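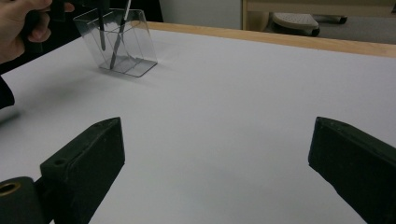

Fig. 4. Two slender tools standing in a clear open-topped box.

4. Playing your first record

The Ornodlow turntable arrives set for 33 rpm. If the singer sounds like a chipmunk, someone has been at the speed switch.

1. Lift the lid until it stays up by itself. It takes a firmer push than seems polite.

2. Fit the felt mat, label side down. The label side says Dulport, and you will be glad not to see it going round.

3. Lower the record over the spindle. Older pressings can be tight. Press near the label, never at the rim.

4. Turn the speed switch to 33 or 45. There is no 78 setting, so Grandad's shellac must wait.

5. Take off the stylus guard. Keep it somewhere you will remember, then write down where.

6. Raise the arm lever, move the arm over the lead-in groove and lower the lever. The arm takes 2 seconds to come down. Do not help it.

Note: A folk record with plenty of quiet fingerpicking will show up every speck of dust you own. We test each deck with side one of Gheorghița Manole's Prernville Sessions, which has a long pause before the fiddle comes in. If you hear a hum in that pause, see section 7, Earthing.

Caution: Do not stand the deck on top of a loudspeaker. The bass will travel up through the feet, into the needle and back out again, louder each time.

Caution: Use only the Vasiliu stylus, part 239. Others will fit, in the sense that a boot fits a cat.

Change the stylus after 74 weeks of ordinary use, or sooner if the cymbals start to sound like frying. Leave the deck at least 30 cm from any radiator.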